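Forum > Home & Kitchen > Furniture care

Scratch on light wood table, can I fix without sanding the whole thing??

Posted by prornton_kitchen, 442 views

Hi all. Got a secondhand table in April, pale wood, long wavy grain. Pretty sure it's veneer but the seller didn't know. Anyway there's a thin dark scratch near one edge, kind of gray, goes across the grain at an angle. Catches my fingernail a tiny bit. Not deep I dont think.

Tried so far: dish soap and water, nothing. Rubbed a walnut on it because my mother in law swears by it, made a brown smear, wiped it off. Melamine sponge, stopped right away because it was getting shiny in that spot and the rest is matte.

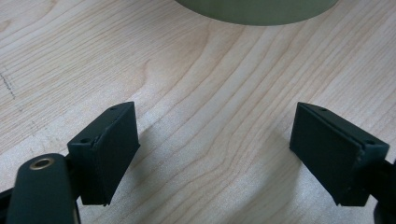

I have a tub of Hesetard paste wax in the garage, also a tan marker from one of those touch up kits. Don't want to make it worse. Renting so no real workshop, just a balcony. Can I do just the one spot or do I have to do the whole top? Budget is basically zero. Thanks

3 answers

Fahad Kazmi
Put down the marker. On pale wood they always come out too dark and then you have a brown line where you had a gray one.

First figure out what finish you have. Drop of water, somewhere out of sight, wait ten minutes. If it soaks in and goes dark it's oil or bare wood. Beads up, probably lacquer or poly.

If it's oil: fine pad, go WITH the grain, light, an inch or two past the scratch on both sides. Then wipe on a clear oil and buff off after 15 min. Let it sit overnight before you decide if it needs another. Spread used rags out flat outside to dry, don't ball them up in the trash — oily rags can catch fire by themselves.

If it's lacquer or poly: don't sand. Veneer can be paper thin and if you go through it you're done. Soft wax filler stick, one shade LIGHTER than you think. Warm it in your fingers, press it across the scratch, scrape level with an old plastic card, buff with a sock.

Gray color could just be dirt packed in the groove. Before any of that try a soft toothbrush and a little mineral spirits, window open. I had one on a desk that was mostly gone after that. Mostly.

The shiny patch from the sponge you can usually knock back with 2,000 grit, used wet, but only if it's the poly type. Couple of passes, wipe, look, stop. If your paper is 500 leave it in the drawer, way too rough for this.

Paste wax over the top at the end is fine. Do the wax last tho, nothing sticks to it.

Marked helpful by 29 people

mughal_st_tenant
just put a runner on it lol. had a table like that for years, kids got it with forks, keys, everything. you stop seeing it

trumosar77
Agree with the toothbrush thing. One question, is the wax you have clear or tinted? I used a tinted one on a birch shelf and it settled into every little pore, looked like pepper. Took forever to get out. If the can doesnt say clear or natural I'd skip it.

Also a table pad from the thrift store if you put hot dishes on it, separate issue but veneer hates heat.

Comment from prornton_kitchen
Water beaded up. So lacquer or poly I guess. Wax is clear, checked the lid. Going to do the toothbrush tonight and look for a filler stick after work. The card trick, does it matter which direction you scrape?

Reply from Fahad Kazmi
Along the scratch first, then one light pass across. Card nearly flat or you pull the wax back out.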